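4. Contrôle et remplacement des doigts de la pince portative

Je fais cette opération à chaque fin de série, et avant toute nouvelle tâche quand l'outil a changé de main. Comptez 11 minutes si les doigts sont encore bons, un peu plus s'il faut les démonter. Tout ce qui suit vaut pour la pince Staltidine à deux doigts noirs, celle que nous utilisons à l'atelier de Dundthorpe. Pour l'ancien modèle, voyez avec Jeptoo Kaijage, moi je n'y touche plus !

Il vous faut : la petite clé six pans du coffret, un chiffon non pelucheux, de l'alcool isopropylique, une brosse souple et une paire de doigts neufs (réf. 109 dans l'armoire).

4.1 Inspection

1. Coupez l'enregistrement et posez l'outil à plat, poignée vers vous. J'insiste sur la coupure, j'ai retrouvé une fois tout mon nettoyage dans le lot du matin.

2. Ouvrez les doigts à fond et passez la brosse sur les faces de contact, puis le chiffon à peine imbibé d'alcool. Laissez sécher.

3. Regardez les arêtes avec une bonne lampe. Des coins râpés, un bord un peu effiloché, c'est la vie normale d'un doigt et je continue à travailler avec. Par contre, une fissure qui part du trou de vis, ou un bloc qui bouge quand on le pousse du pouce : on change, et toujours les deux à la fois.

4. Fermez lentement. Les deux faces doivent se rejoindre sans se croiser. Si l'une arrive plus haut que l'autre, passez directement au 4.2.

4.2 Démontage et remontage

1. Desserrez la vis de chaque doigt sans la sortir complètement (elle est minuscule et elle adore rouler sous l'établi).

2. Faites glisser le doigt vers l'avant. S'il résiste, un petit mouvement latéral suffit. Pas de tournevis en levier, s'il vous plaît.

3. Enfilez le doigt neuf jusqu'en butée, serrez à la main, puis encore un quart de tour. Godfrey Nyanda serre davantage, et il a déjà foiré deux filetages.

4. Remettez le compteur de cycles à zéro dans le menu Entretien. L'alerte revient au bout de 1000 fermetures.

Attention : gardez vos propres doigts hors de la course de la pince pendant la remise à zéro, elle fait un aller-retour complet.

4.3 Essai de prise

Pour l'essai, je prends toujours une chaussure. La semelle est épaisse, les flancs sont courbes, et un doigt mal aligné se trahit tout de suite. Prenez-la entre les deux blocs, au niveau de la semelle, et serrez progressivement.

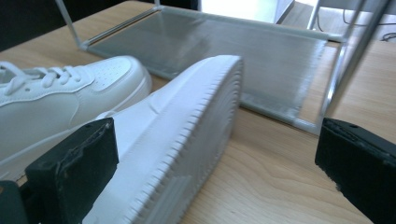
Fig. 4 : Basket blanche redressée entre les deux doigts, l'autre couchée à côté.

Soulevez ensuite de quelques centimètres, tenez le temps d'une bonne respiration, reposez. Refaites l'essai 4 fois en changeant un peu l'angle. La chaussure ne doit ni pivoter ni glisser vers la pointe des doigts.

Si elle pivote, nettoyez de nouveau les faces (neuf fois sur dix, chez moi, c'est un reste d'alcool ou de poussière). Si elle glisse toujours du même côté, reprenez le 4.2 à l'étape 3 et vérifiez la butée.

Note : évitez de serrer sur le dessus de la chaussure. Le cuir ou le synthétique se plisse, la prise paraît bonne, et vous ne saurez rien de l'alignement.

Quand tout est en ordre, notez le changement dans le cahier Pravisley avec vos initiales. Les doigts usés vont dans le bac de Halima Muriithi, qui les trie avant de recommander.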